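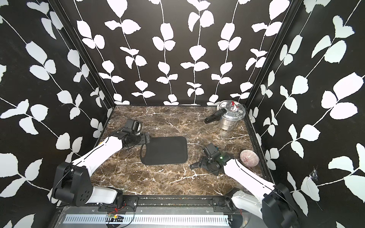

Ánh Ung pregunta por qué las lentejas de su abuela se hacen en tan poco tiempo si el fuego de la cocina es el mismo de siempre. La respuesta está en la tapa. Una olla a presión cierra de forma hermética y el vapor queda dentro.

## Qué es la presión

El agua está formada por partículas muy pequeñas llamadas moléculas. En el agua líquida están muy juntas. Al calentarla se mueven cada vez más deprisa y algunas escapan: eso es el vapor.

El vapor ocupa mucho más espacio que el agua de la que procede. En una olla corriente sale por los lados de la tapa y se mezcla con el aire de la cocina. En una olla cerrada no tiene salida. Las moléculas chocan contra las paredes, contra la tapa y contra la superficie del agua. La suma de esos empujones se llama **presión**.

## Por qué se cocina antes

Al nivel del mar, el agua de una olla abierta hierve a 100 °C. A partir de ese momento la temperatura deja de subir, aunque se aumente el fuego. El calor sobrante se gasta en producir más vapor.

Cuando la presión aumenta, a las moléculas les cuesta más escapar del líquido. El agua necesita más temperatura para hervir y, dentro de una olla a presión de uso doméstico, puede acercarse a los 120 °C. Esos grados de más aceleran los cambios que ablandan las legumbres, las patatas y la carne.

En la montaña sucede lo contrario. El aire empuja menos y el agua hierve antes de llegar a 100 °C. Unos garbanzos cocidos en olla abierta en un refugio alto tardan más que en la playa.

## Las partes de la olla

**El cuerpo.** Es el recipiente donde van el agua y los alimentos. Muchas ollas son de acero inoxidable, un metal que resiste bien el calor y la oxidación. En la de la fotografía, el mango es largo y negro.

**La tapa.** Encaja en el cuerpo mediante un sistema de cierre que varía según el modelo.

**La junta.** Es un aro flexible, normalmente de goma o silicona, colocado entre la tapa y el cuerpo. Impide que el vapor salga por el borde. Si está agrietada, la olla pierde presión y hay que cambiar la pieza.

**La válvula de presión.** Va encima de la tapa. En nuestra olla es roja. Cuando la presión alcanza el valor previsto, la válvula deja salir una parte del vapor y se oye un silbido.

**El sistema de seguridad.** Es una segunda salida que se abre si la válvula principal se atasca.

## Qué pasa durante la cocción

1. Se ponen los alimentos y el agua, sin superar la marca de llenado máximo.
2. Un adulto cierra la tapa y enciende el fuego.
3. El agua se calienta y produce vapor. La presión sube.
4. La válvula empieza a trabajar. Se baja el fuego y se cuenta el tiempo de la receta.
5. Se apaga el fuego. Al enfriarse, parte del vapor vuelve a ser agua líquida y la presión baja.
6. El adulto comprueba que ya no queda presión y abre la olla.

El tiempo depende del alimento y de la olla. Para unas lentejas pequeñas, unos 10 minutos desde el paso 4 es un valor habitual. Los garbanzos remojados necesitan más.

## Normas de seguridad

- La olla a presión la maneja siempre una persona adulta.
- No se toca la válvula durante la cocción.
- No se acerca la cara ni la mano al chorro de vapor. El vapor quema.
- No se fuerza la tapa. Si se resiste, puede quedar presión dentro.
- La olla no se enciende nunca sin líquido.

## Experimento sin fuego

Se necesita una jeringa de plástico sin aguja.

1. Tira del émbolo hasta la mitad.
2. Tapa el orificio con un dedo.
3. Empuja el émbolo despacio.

El aire se comprime y notarás que empuja hacia fuera. Al soltar el émbolo, este retrocede. En la jeringa la presión sube porque el espacio se reduce. En la olla, el espacio es el mismo y lo que aumenta es la cantidad de vapor y su temperatura.

## Palabras nuevas

**Émbolo:** pieza que se desliza dentro de un tubo y empuja un líquido o un gas.

**Hermético:** que cierra sin dejar pasar aire ni líquido.

**Válvula:** pieza que abre o cierra el paso de un líquido o de un gas.

*Texto: Anel Mtshali. Revisión: Lalit Dhillon.*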